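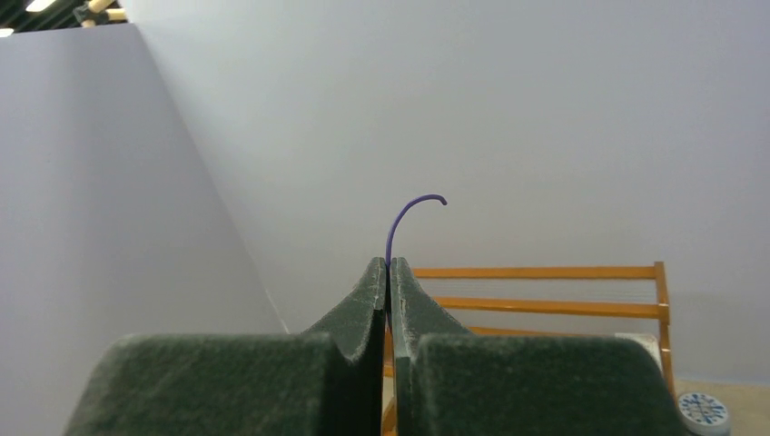 Cable Storage Gallery: The Cutodmont Workroom

The Cutodmont workroom keeps 74 loose cables for the use of members and visiting groups. Until October these were held in two drawers, and a good deal of time was lost to untangling them. Under the direction of Jad Khoury, the room has adopted open racks and a simple colour code. This page records the new arrangement for the information of members.

Purple cable and rack
A thin cable in the violet-purple colour, its upper end curving over to the right. The orange-brown wooden rack behind it has horizontal rails meeting an upright post.

Colour code
Purple is reserved for the short cables lent to visiting groups. Other colours remain in the workroom at all times — please do not lend them, even for an afternoon.

Hanging and returning
Cables are to be hung singly over a rail and must not be knotted or wound tightly. No more than 20 should be placed on any one rack. Borrowed cables are due back by noon on Wednesday.

Labels and repairs
Members who notice a split or a loose end should set the cable aside and inform Jamie Birkett. Replacement labels are kept at the front desk.

Acknowledgements
The racks were donated by Moreira and assembled by Clem Tautahi over 3 evenings. Enquiries concerning the catalogue may be directed to Sebastian Iordache at the Cuvthorpe office.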